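Packaged sandwich

3 min read

A packaged sandwich is a sandwich assembled in advance of sale, sealed in a film, carton or rigid plastic container, and held under refrigeration until purchase. It is sold in service stations, supermarkets, hospitals, airports and workplace canteens, and is usually eaten without reheating.

Construction

The most common form is the wedge, made from two slices of square tin loaf cut once on the diagonal. The cut face is turned towards the customer so the filling can be inspected. Bread for this purpose is baked with a close crumb and is generally rested for a day before slicing, as fresh loaves tear under the blade. A fat-based spread is applied to the edges of each slice to slow the movement of moisture from the filling. Tomato and cucumber are drained or placed between drier layers.

Packaging

Clear film is the cheapest wrapping and shows the most product. Folded cartons with a window stack more neatly and provide a flat surface for labelling. Some manufacturers flush the pack with a mixture of nitrogen and carbon dioxide before sealing, which delays mould but does not replace chilling.

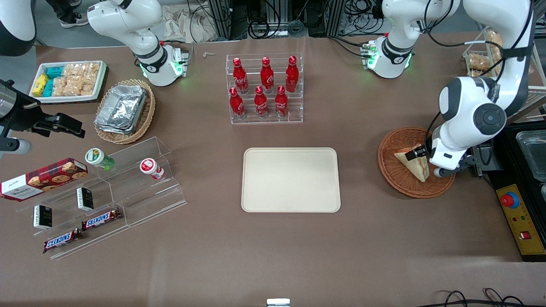
Triangular sandwich in clear plastic wrap, with packaged snacks.

Storage and shelf life

Sandwiches with meat, egg or dairy fillings are kept at or below 5 °C. Shelf life in film is commonly 2 days from assembly, and longer in gas-flushed packs. Labels carry a use-by date, an ingredient list and a declaration of allergens. Unsold stock is discarded at the end of the use-by day.

Regional production

In the Dindwood district, commercial production began with the Keane bakery, which supplied wrapped wedges to railway kiosks. The business was later bought by Clendska, whose plant employed 94 people at its peak. Food historian Ruairí Foley attributes the growth of the local trade to the closure of station dining rooms. The plant's output was about 50 varieties, most of them seasonal, with egg and lettuce made all year. Distribution under the Bistus label continued after the kiosks closed.

See also: Lunch meat; Tin loaf; Vending machine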